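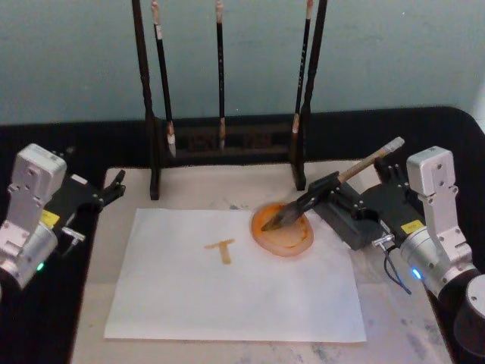

Visit to the Boiko Collection, Fivunport: Ramayana manuscripts and storytelling scrolls

4 April 2018

The Boiko Collection opens its stores to visitors on one day a year. It occupies the upper floors of the Ollitz building in Fivunport, a short walk uphill from the harbour station. Entry is by timed ticket, bags go in lockers, and only pencils are allowed past the first door. I had the morning slot for the stores and stayed for the afternoon reading.

The catalogue runs to 1404 items. Most are printed books and pamphlets. The manuscripts are a smaller group, and within them the Ramayana material is the part people travel for. It is shelved by format first and language second, so palm-leaf bundles of the same episode in different scripts can end up next to each other, while a paper copy from the same region is in another room. The shelfmarks follow the Bisell scheme, in which the first letter gives the format, the second the script, and the number the order of arrival. A handlist by episode is kept on the desk and is far more useful for anyone interested in the story itself.

The main item on show was a palm-leaf copy of the Sundara Kanda, the book in which Hanuman crosses the sea to Lanka and finds Sita in the ashoka grove. It has 172 leaves. The text was incised with a stylus and then rubbed with lampblack, and the cord holes have worn unevenly, more on the left than on the right. Several leaves near the start are split along the grain and have been held with narrow strips of tissue. The labels gave the measurements and the script but no date. Staff said the colophon is incomplete and they prefer to leave the field blank.

Beside it was a paper copy open at the meeting in the grove. The comparison was well chosen. In the first, the passage where Hanuman hands over Rama's ring is written straight through with no division. In the second, the scribe has marked the verse numbers in red and left a wide margin, where a later reader has added glosses in a smaller hand. The glosses deal mainly with grammar. One explains a plant name.

The scrolls are stored rolled on wide tubes and only one was out. It covers the building of the causeway and the first days of the battle, in horizontal bands, and would have been unrolled by a singer as the telling went on. The pigment has flaked most where the hands would have held it. A section of 6 bands was visible under the glass. I would have liked to see the bottom of the scroll, but the case is too short — this is a known problem and a longer one has been ordered.

Imaging is done in a side room without windows. Leaves are photographed front and back at 300 ppi with a scale bar and colour target, then checked against the leaf order in the handlist. Misordered bundles are recorded as found and corrected only in the digital copy. The Sundara Kanda was finished in January. The scrolls are next, although the method for joining overlapping shots has not been settled.

The afternoon reading took place in the ground-floor hall. Two readers alternated between the Sanskrit and an English version, taking Hanuman's leap and his encounters with Mainaka, Surasa and Simhika. The English was plain and kept the repeated epithets, which many versions trim. Sound was poor at the back. The sheet handed out at the door gave verse references for one edition only, so anyone following in another had to search.

Practical points. The lift stops one floor below the stores. The reading desk closes over lunch. Requests for particular items must be sent in beforehand with the Bisell shelfmark, and titles alone are not accepted. Photography is permitted in the hall and nowhere else.

Related items
Vali and Sugriva: the quarrel in three retellings
How palm-leaf bundles are strung and numbered
Shadow puppets of Lanka: notes from a display
Reading list: the Ramayana in English
Jatayu in temple carving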